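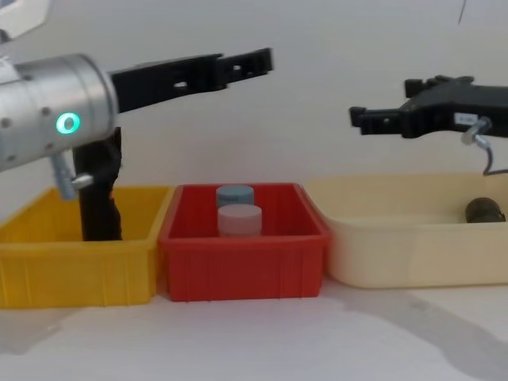 Vol. 6, No. 2

14 August 2019
By the collections staff, Pletar Mill Museum

3. Storage and Handling of Loose Buttons

The Pletar mill opened in 1864 on the east bank of the Were, and its button room kept working long after the weaving floors had closed. What came to the museum from that room was mixed. Sewn sample cards made up the larger part and are covered in the previous section. The rest were loose buttons of horn, bone, shell, pressed glass, and early plastics, many of them in paper packets that had split along the folds.

Loose buttons are a problem for a small museum. They are too many to number one by one, and too varied to treat as bulk material. The older practice at Pletar was to sort by size, following the mill's own stock lists. This made sense for a business that sold buttons by size. It made less sense for storage, where the material matters more. Horn and bone are attacked by insects and crack when the air is too dry. Shell can develop a white powder on the surface when it is kept near wood or cardboard that gives off acid. Cellulose nitrate breaks down, and the fumes harm the metal shanks of anything stored close by.

We therefore sorted the loose buttons again by material. The work took nearly two years and was done between other tasks. Buttons that could not be identified by eye were set aside for testing. Pieces with more than one material, such as a shell face on a metal back, were filed under whichever part was more likely to decay. This rule was not always easy to apply, and the catalog entries say so where there was doubt.

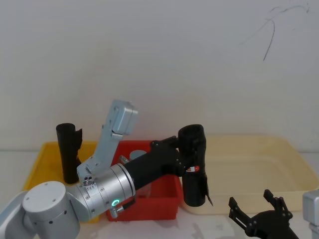 Figure 1. White tabletop with red bin.

The original packets raised a separate question. Many carry stock numbers in the mill's handwriting, and a few have short notes on customers or faults. Throwing them out would have lost that record. Keeping the buttons inside them was no better, as the paper is brown and brittle along the edges. Each packet was flattened, placed in a clear sleeve, and given the same number as the buttons it had held. The numbers are linked in Druris, the catalog program the museum has used since the last inventory. Druris allows only one location for each entry, so the location of the packet is typed in the notes field.

3.1 Containers and labels

The choice of container drew more discussion than expected. The Zandier collection, which holds buttons from a rival mill farther down the Were, keeps its loose stock in shallow drawers lined with foam. Drawers give a good view of the contents and need little handling. They also take up a great deal of floor space, and the foam has to be replaced. At Pletar there was no room for cabinets. Small lidded jars grouped in open bins were considered for the sturdier materials, with nitrate kept apart in vented trays.

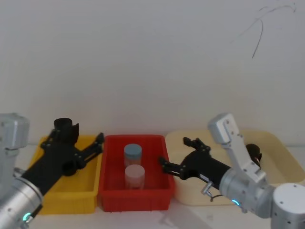
Label position decides how often a button container is picked up, and each time it is picked up the buttons rub against each other. Glass buttons show this wear first, usually as a dull ring around the widest part. A label on the side of a jar is easy to write and easy to read on a shelf, but it is less useful once jars are grouped together. In the red bin, the jar with the pale pink lid hides part of the lower half of the one behind it, and a side label there would be hard to read from the front. The pale blue-gray lid of the rear jar can still be told apart from its neighbor. We put the full number on top of the lid and repeated it on the body, in case lids were switched during study visits.

Lid color was not used as a code for material. Staff at Zandier had tried this with drawer tags, and the system failed when one of the colors could no longer be bought. Written labels in pencil on acid-free paper are slower to make but do not depend on a supplier.

3.2 Condition checks

Horn, bone, and shell are checked every April, before the humidity in the building begins to rise. Nitrate is checked more often, with indicator paper left in each tray. A change in the color of the paper is logged in Druris, and the tray is moved to the cold store until the pieces have been looked at singly. Glass is checked only when it is requested for study.

The results of the first round of checks are given in Section 4.

Comments

Reader, posted online: Did you find any vegetable ivory? It is often filed under bone by mistake. A hand lens will usually show the difference.

Reply from the authors: Yes, mostly among the darker coat buttons. They are listed with horn and bone for now and will get their own heading in the next revision.

Reader, posted online: We also use the notes field in Druris for second locations. It does not sort properly when you export the list, so keep a copy on paper.

Reader, posted online: My grandmother worked in the button room at Pletar. Are the sample cards open to visitors or by appointment only?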